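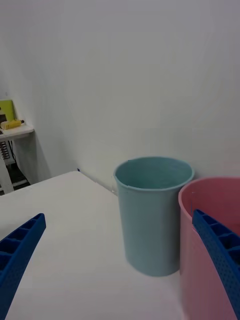

When can I water my garden under Stage 2?

Gardens and lawns at residential properties can be watered before 9 am and after 5 pm on your allocated days, using a hand-held hose with a trigger nozzle or a drip system. Sprinklers, soaker hoses and any hose left running unattended are not permitted at any time of day. Properties with an even street number may water on Tuesday, Thursday and Saturday, and odd numbers on Wednesday, Friday and Sunday. There is no hose watering on Mondays.

What if my property doesn't have a street number?

Treat it as an even number. Rural properties should use the number on the roadside post, not the lot number on the rates notice. For corner blocks and units, use the number in your postal address. In a unit complex the shared gardens follow the number of the complex, while private courtyards follow the same number as well, so unit 3 at 12 Station Street waters on even days.

Who do the restrictions apply to?

They apply to everyone connected to the Neson town supply, including tenants, businesses, schools and sporting clubs. They also apply to anyone filling a tanker from the standpipe at the Czarnecka Road depot. Properties that rely entirely on their own tanks, bores or dams are not covered, although bore licences have their own conditions and you should check yours.

Why are we on Stage 2 now?

Drorik Dam supplies most of the town's water, and the level at the last reading was below the Stage 2 trigger. The drought plan sets a trigger for each stage, and the stage changes when the dam has been under the trigger for four weekly readings in a row. Stage 3 begins if storage falls to 29 per cent.

Rain in town doesn't necessarily help. The catchment sits well to the west of us and the ground there is dry, so the first decent falls soak in and very little of it reaches the dam.

Is there a target for household use?

The Stage 2 target is 200 litres per person per day, averaged over the billing period. It is a guide for residents, and you won't be fined for going over it. Your last bill shows your daily average in the graph on the second page. Divide that figure by the number of people living in the house.

Can I water with a bucket or watering can?

You can water by bucket or watering can on any day and at any time, provided you fill it from a tap and don't leave the tap running. It's still better to do it early or late when less is lost to evaporation. Vegie patches and pots can usually be kept going this way.

Can I use shower or laundry water on the garden?

You can bucket untreated greywater from the shower, bath or laundry onto the garden on any day. A few rules apply:

Use it within 24 hours. Stored greywater smells and breeds bacteria.
Keep it off vegetables and herbs that are eaten raw.
Don't use it if someone in the house has gastro, or if the water has been used to wash nappies.
Keep it inside your own boundary and away from stormwater drains.
Don't use kitchen water. The fats and food scraps clog the soil.

Powders tend to have more salt in them than liquids, so a low-sodium, low-phosphorus liquid is the safer choice if laundry water is going on the garden regularly. Natives such as grevilleas and banksias don't cope well with phosphorus. Move the water around different beds and give each one a rest with rain or tank water when you can.

Do I need approval for a greywater system?

A simple diversion hose fitted to the washing machine doesn't need approval. Anything plumbed in permanently has to be installed by a licensed plumber, and a treatment system needs council approval before work starts. Application forms are at the council office front counter.

Can I wash my car?

Cars, boats and caravans can be washed at home with a bucket and rinsed quickly with a trigger nozzle hose, on any day. Wash on the lawn where possible. High-pressure cleaners can be used on vehicles only if they carry the three-tick water rating. Commercial car washes may stay open if they recycle their water, and you can ask to see the certificate.

You may flush a boat motor after salt water use, for up to five minutes.

Can I hose down the driveway, paths or windows?

Hard surfaces can't be hosed under Stage 2. Use a broom or a blower. Hosing is allowed where there is a health or safety hazard, such as a fuel spill or after an accident, and for as long as it takes to deal with the hazard. Windows, walls and gutters can be cleaned with a mop and bucket.

If you're painting or rendering, the tradie doing the job can use a high-pressure cleaner to prepare the surface. Have the quote or invoice on hand in case an officer asks.

What about pools and spas?

Existing pools can be topped up with a hand-held hose during your normal watering hours. New pools, and pools that have been emptied for repair, need a permit before filling, and the pool must have a cover. Permits take up to 13 business days to process, so apply before the shell goes in. Small inflatable wading pools may be filled without a permit. Please tip the water onto the lawn afterwards, and remember that fencing rules still apply to portable pools.

I've just laid new turf. Can I get extra watering?

You can apply for an establishment permit, which allows daily watering for four weeks within the standard hours. Only one permit is issued per property in any year. It has to be displayed where it can be read from the footpath. No establishment permits are issued under Stage 3, and a permit issued under Stage 2 stops on the day Stage 3 begins, even if it has time left to run. For this reason we suggest leaving new lawns until autumn.

Can I use my rainwater tank whenever I like?

Tank water isn't restricted if the tank is filled only by rain. If the tank is topped up from the mains, either automatically or by hose, it is treated as town water and the restrictions apply. A sign on the front fence saying that tank water is in use will save you a knock on the door. They are free from the Czarnecka Road depot, weekdays from 8 am to 4 pm.

Are there exemptions?

Exemptions are available for medical reasons, including home dialysis, and for residents whose age or disability means they can't hold a hose. Businesses that depend on water, such as nurseries and market gardens, can operate under an approved water plan. Fill in the exemption form and attach a letter from your doctor or a copy of the plan. There is no fee.

Stock and pets can be given water at any time, and you don't need an exemption for it.

How do I check for a leak?

Turn off everything that uses water, write down the meter reading, and leave it for an hour or overnight. If the numbers have moved, water is going somewhere. Toilets are a common culprit. Put a few drops of food colouring in the cistern and look in the bowl after 15 minutes. If there is colour in the bowl, the seal needs replacing.

Pipes on your side of the meter are your responsibility. Tenants should contact their agent or landlord in writing. If you have a hidden leak repaired by a licensed plumber, you may be able to claim part of the extra usage back. Send us the plumber's report with the claim form.

How do I see my usage online?

Digital meters have been fitted at 93 per cent of residential properties, and daily usage for these is available through the Zallance portal. You'll need the account number from your bill to register. The portal can send you a text if water runs through the meter continuously for two days. Readings appear the following afternoon. If you still have an old meter, you will get a card in the letterbox before it is changed over, and you don't have to be home as long as the dog is tied up and the meter can be reached.

What are the fines?

A first breach normally results in a written warning. Later breaches attract a penalty notice, and the amount is higher for businesses than for households. A flow restrictor may be fitted where a property keeps breaching the rules. Restrictors leave enough water for drinking, cooking and washing.

How do I report a breach or a burst main?

Breaches can be reported using the online form. Give the street address, the day and the time. Your details aren't passed on to the other party. Burst mains and leaking hydrants should be phoned through at any hour on the faults number printed on the back of your bill. Please don't use the form for bursts, as it is only checked in office hours.

The water looks brown. Is it safe?

Discolouration usually comes from sediment stirred up when a main is repaired or flushed. Run the cold tap closest to the meter for a few minutes, catching the water for the garden, and hold off on washing whites until it clears. If it is still discoloured after two hours, ring the faults number.

When will restrictions be lifted?

Restrictions ease when the dam has been above the trigger for eight weekly readings in a row. The level is updated every Monday afternoon on the home page and on the board outside the council office. The next full review of the drought plan is in December.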